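Buckwheat, Phacelia, and the Strip Behind the Shed

We finally planted something for the bees this year, and I can't stop walking out there to look at it.

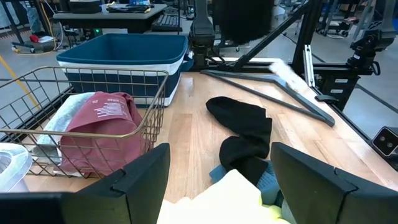 Octavio Huenchumán wrote in under my spring post that I was wasting seed, that bees fly a couple of miles in any direction and a patch the size of mine would feed them for maybe one good morning, and had I thought about just planting a linden and being patient. Fair enough! He's right about the flying, and he's right about the linden too (two of them are going in along the Gutow Road side this fall, if I can get a hole dug in that clay). But I had a strip of ground behind the shed growing nothing but quackgrass, and a big hungry gap in my nectar flow every summer between the end of the clover and the start of the goldenrod, and I wanted to see what would happen.

So, the strip. It comes out to 1,000 square feet, long and skinny, sloping a little toward the creek. It gets sun until late afternoon when the neighbor's spruces take over. The soil is what everybody at Torkside has, gray and sticky in April and like a driveway by July. The last owner parked a hay wagon on it. I never had any plans for it because it's too far from the hose.

I split it in half, 500 square feet of buckwheat on the low end and 500 of phacelia up by the shed. I'd grown buckwheat before in the vegetable beds as a quick cover crop and I knew it would come up in just about anything. Phacelia was new to me. I bought the seed from Ojeda, and it's tiny and dark and looks like something you'd sweep off a workbench.

Getting rid of the quackgrass was the real job. I tarped the whole thing in early spring with an old silage tarp and left it there until I couldn't stand it anymore, then raked out as many of the white runners as I could find. You will not find them all. I filled the wheelbarrow over and over and there were still some poking through a couple of weeks later, cheerful as anything. If I were starting over I'd tarp the summer before and leave it on all winter, and I'd overlap the edges a lot more, because it came right back in from the sides.

The buckwheat went in once I was sure we were done with frost. It will not forgive you for a cold night. I broadcast it by hand, walking the strip one way and then back across it, raked it in, and tamped it down by shuffling along in my boots, which my kids thought was the funniest thing I've ever done. It was up in 4 days. Four! Little pink stems with those floppy heart-shaped leaves, thick as a lawn in the spots where I'd been heavy-handed and pretty sparse where I'd run low.

The phacelia took longer and I was sure I'd killed it. I read on the packet afterward (yes, afterward) that it likes the dark to germinate, so you want it covered with a bit of soil and not just sitting on top. I went back and raked the second half of the bed more carefully, and you can see the line to this day. The part I covered well is thick and even. The part I didn't is mostly lamb's quarters with a purple flower here and there.

Then we had that dry stretch. I dragged three hoses together to reach the top end and watered the phacelia in the evenings. The buckwheat got nothing and did fine until the really hot afternoons, when it would go limp and sad by three o'clock and be standing up again at breakfast.

And then it bloomed.

I've read plenty of times that buckwheat gives its nectar in the morning, but I hadn't understood how strict the bees would be about it. At 9 in the morning that end of the strip hums so loudly I can hear it from the porch steps. You can see the whole patch shivering. By lunch there are a few bumbles and some hoverflies and that's it, everybody has gone somewhere else. I thought something was wrong the first day! I went down after lunch with my coffee, all ready to enjoy the show, and there was hardly a honey bee in there. The next morning they were all back.

Phacelia keeps longer hours. They start on it early and they're still there when I'm calling the kids in for supper. The flower heads uncurl like a fiddlehead, with new ones opening along the coil as the old ones finish, so there's always something fresh. The pollen is a dark blue, almost navy, and seeing those blue loads going in at the front of a hive is one of my favorite things I've seen since I started keeping bees. I sat next to the east hive for most of an hour watching for blue legs. I got sunburned on one side of my neck.

Now, did it make any honey? I have no idea. My three hives are strong and they put on weight through July, but it also rained at last in the middle of the month and the white clover came back in the pasture across the creek, so I wouldn't hang anything on it. One super has a few frames that are a good bit darker than the others, and I'd love to think that's buckwheat. I pulled a taste with my finger and it was malty and a little barnyardy – my husband made a face, I had some more. I'll extract those frames on their own and find out whether I like it by the spoonful as much as I like it by the fingertip.

What I hadn't counted on was everything else that showed up. There are small green sweat bees all over the phacelia, and a big fuzzy bumble bee with an orange band that I've never noticed in the yard before, and tiny parasitic-looking wasps on the buckwheat that I hope are busy with my cabbage worms. The swallowtails like it. Something has been sleeping in it too, there's a flattened spot in the middle, probably deer.

A few notes for myself next year, and for anyone who wants to try it:

Sow in batches. I put all the buckwheat in at once, so it all bloomed at once. A third of the strip every couple of weeks would have carried it through the whole gap. I did do one late patch where I'd pulled peas, 12 feet of row, and it's just opening now while the main planting is going brown.

Cut the buckwheat before the seed hardens unless you want it forever. I was late on the bottom corner and I know I'll be seeing it again. I used the scythe, since the mower choked on it, and left it lying where it fell. The soil under there is so much softer already, I could push a trowel in without leaning on it.

Cover the phacelia seed! A quarter inch or so is plenty. Firm it down and keep it damp until you see it.

Wear gloves if you're pulling phacelia by the armload. It's hairy and it made my forearms itch. I've since read that this happens to some people and not to others.

Mix the two? A woman at the Mestatgate seed swap told me she sows them together with a little crimson clover underneath, and the clover fills in once the buckwheat comes down. I like the idea a lot and I'm trying it on the shed end first, where the lamb's quarters won this year.

I'm leaving the last of the phacelia standing to see if it will drop seed and come up by itself in spring. In the meantime I've been looking at the bank on the other side of the driveway, which is all burdock and old fence wire, and wondering how big a tarp it would take. The asters and goldenrod are budding up in the ditch, so I need to get entrance reducers out of the garage and do a mite count before all that starts. I'll report back on the dark frames once the extractor is clean.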